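Smits compara dos manos robóticas y dos controladores para tareas domésticas en su sala de Avthorpe

Avthorpe, 22 de julio de 2023

La empresa Smits presenta hoy los primeros resultados de su comparación de manos y controladores para robots humanoides. Las pruebas empezaron en enero y son parte del proyecto Hundola, que desarrollamos junto con nuestro socio Rotcombe. El objetivo es conocer qué combinación trabaja mejor con objetos ligeros de la casa, como fruta de juguete, cestas de plástico y estantes pequeños.
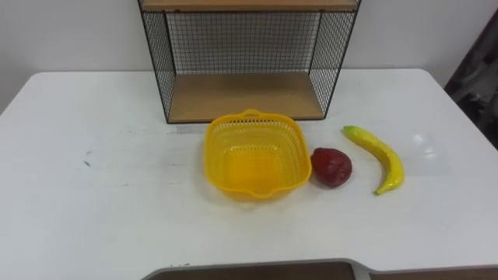

Cada intento comienza con los objetos sobre la mesa y con la mano del robot vacía. El operador elige una tarea de la lista, el controlador la ejecuta y un segundo técnico anota el resultado. En total se han realizado 525 intentos, repartidos entre 16 tareas. Las mismas tareas se repitieron con las dos manos, y la posición de salida de los objetos fue cambiada muchas veces.

La mano de cinco dedos de Rotcombe completó el 85 por ciento de sus intentos. La mano anterior de Smits llegó al 77 por ciento. La diferencia es más grande con el plátano, porque su forma curva permite que gire entre los dedos cuando el agarre no está bien centrado. Con la cesta los resultados son muy parecidos.

En cuanto a los controladores, el nuevo control de fuerza cierra los dedos más despacio, y por este motivo cada intento dura más tiempo. Nuestro equipo considera que esta lentitud es aceptable para el uso en una vivienda, pero vamos a seguir trabajando en ella.

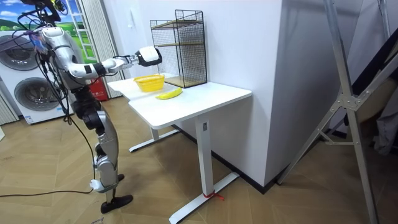 Próximos pasos

En la segunda fase se probarán dos cámaras de muñeca con la misma lista de tareas. Smits publicará las tablas completas y el protocolo en la página del proyecto Hundola. Los laboratorios que deseen repetir las pruebas con su propio equipo pueden solicitar la lista de objetos a la oficina de Avthorpe.

Contacto para la prensa: Smits, departamento de comunicación, Avthorpe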